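## 7. Transferring a Store to a New Owner

This section applies when a store registered in Plivier changes hands through sale, retirement, or a transfer within a family.
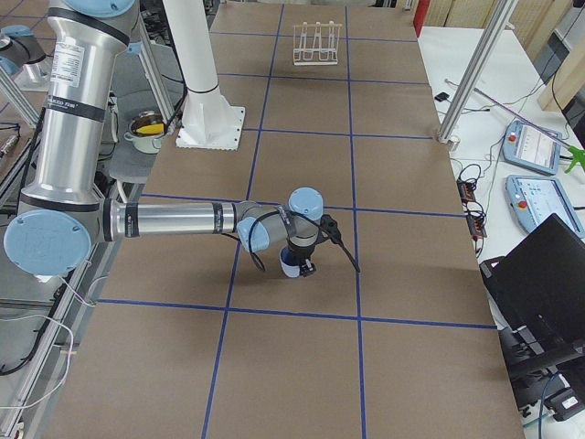
Oriana Gallardo asks whether the outgoing owner of a repair shop must settle every open ticket before the transfer can begin. Open tickets may remain in place. They pass to the new owner with their deposits, intake dates, and customer notes, provided that step 3 has been completed.

### 7.1 Before you begin

- Both owners must hold an active Plivier sign-in.
- The outgoing owner must be listed as Primary. A manager account cannot start a transfer.
- The signed bill of sale must be available as a single file of no more than 16 MB.

**Caution:** Do not close the store's bank connection at this stage. Card payments still in process will be returned to the customer.

### 7.2 Procedure

1. Sign in as the outgoing owner and open **Store > Ownership**.
2. Select **Start transfer** and enter the new owner's legal name and e-mail address as they appear on the bill of sale.
3. Open **Tickets > Unclaimed**. Mark each ticket older than 70 days as *Keep*, *Donate*, or *Return to customer*. The transfer will not proceed while any of these tickets is unmarked.
4. Print the gift card report. Both owners sign it and keep a copy.
5. Upload the bill of sale and select **Send**.
6. The new owner opens the invitation, confirms the store address, and enters a new tax identification number.
7. The new owner adds a bank account. A test deposit of 50 cents is made to that account and must be confirmed on the same screen.
8. The outgoing owner selects **Release store**.

**Note:** The invitation in step 6 expires after 19 days. If it expires, repeat the procedure from step 2. Tickets already marked do not need to be marked again.

**Caution:** Step 8 cannot be reversed. Export the sales history first if it will be needed for the outgoing owner's final tax return.

### 7.3 Store name and sign

The store name is transferred only if the bill of sale lists it - a lease or a list of fixtures is not sufficient. If the name is not listed, receipts will show the street address until a new name is entered under **Store > Profile**.

Stores in Grastcombe and Clakden must also file a change of name with the town clerk. Plivier does not submit this form.

### 7.4 Staff accounts

Employee sign-ins stay active after the transfer. Hourly rates and schedules are carried over, but payroll is paused until the new owner approves each employee under **Staff > Review**.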